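Ticket 3625: Upload speed collapses in the evening, Lagos office
Status: Open (reopened)
Product: Varnis office router
Provider: Hitley business line
Opened: July 31, 2021

Original report

Uploads from our office drop to almost nothing late in the day. Downloads are fine. Mail with anything attached sits in the outbox, the nightly backup to Trivmont times out, and video calls freeze for the people on the other end while we see them perfectly well. It has been like this since the router firmware updated itself. I mention the update because it is the only thing that changed, and because I expect to be told it has nothing to do with it.

Reply from support

Thank you for contacting us. Please restart the router and the modem, wait two minutes, and run a speed test. If you are on wireless, please move closer to the router.

Customer

Restarted both before I wrote to you. Did it again now. The desktop I test from is on a cable and always has been, so moving it closer will not do much. Upload was normal for 11 minutes after the restart and then fell away again. I would call that a clue. Please don't close this as "resolved by restart," which is what happened to the ticket I opened in January.

Reply from support

We have checked the line with Hitley and no fault was found. Evening slowdowns are often caused by congestion in the area. Could you confirm whether other devices were using the connection during your test?

Customer

I unplugged everything except the desktop and turned the wireless off. Same result. As for congestion, I have some doubts. Congestion doesn't normally clear up the moment I restart a box on my own shelf and then come back 11 minutes later, three evenings in a row.

I also took the router out and plugged the desktop straight into the modem. Uploads ran at full speed for the whole evening. Put the router back, same cable, same modem, and it went bad before I had finished making tea.

Reply from support

Please send us a sample of the files that fail to upload, so we can rule out a problem with the file type. You can attach them here.

Customer

I don't believe file type has anything to do with it. Spreadsheets fail. A plain text file fails if it is big enough. But you asked, so I am attaching from the desktop, router in place.

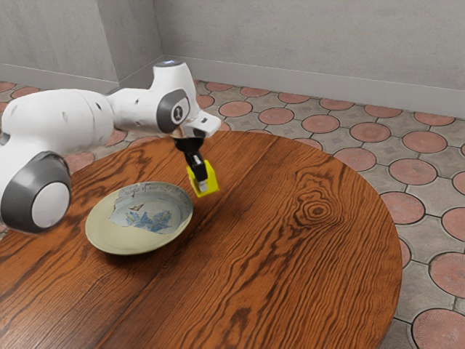
Attachment 1: round wooden table, white robotic arm, gray walls

The first one took 4 attempts. The second went through on the next try, though the progress bar stopped for a while near the end. Small files usually get there eventually. The backup never does.

Reply from support

Both attachments were received and open correctly on our side. The file type is supported. We suggest resetting the router to factory settings.

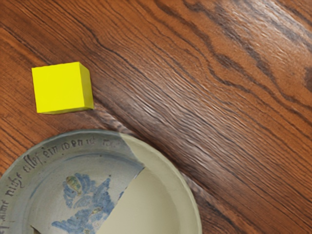 Attachment 2: yellow cube on wood grain, close view

Customer

Nobody here thought the file type was unsupported. Anyway, the reset is done and everything was typed back in by hand, no saved settings restored. No improvement.

While I was in the menus I found a page called Traffic Balance, which I am sure was not there before the update. It was switched on. The help text says it "adapts to your usage." It doesn't say how. I turned it off and uploads have been normal for 2 evenings. I am not ready to call it fixed. Last time I thought I had found the cause it held for one night.

Reply from support

We are glad to hear the issue is resolved and will now close this ticket.

Customer

Reopening. I did not say resolved. Three things are still outstanding:

1. What does Traffic Balance measure, and why would it squeeze uploads when only one computer is connected?
2. Was it switched on by the update? It was also on after the factory reset, so I take it that is now the default.
3. Will the next update turn it on again?

Reply from support

Your questions have been passed to the firmware team. We do not have an estimated response time.

Customer

Traffic Balance is still off and last night's backup to Trivmont completed. I am leaving this open until I get an answer to the third question at least. Automatic updates are off in the meantime.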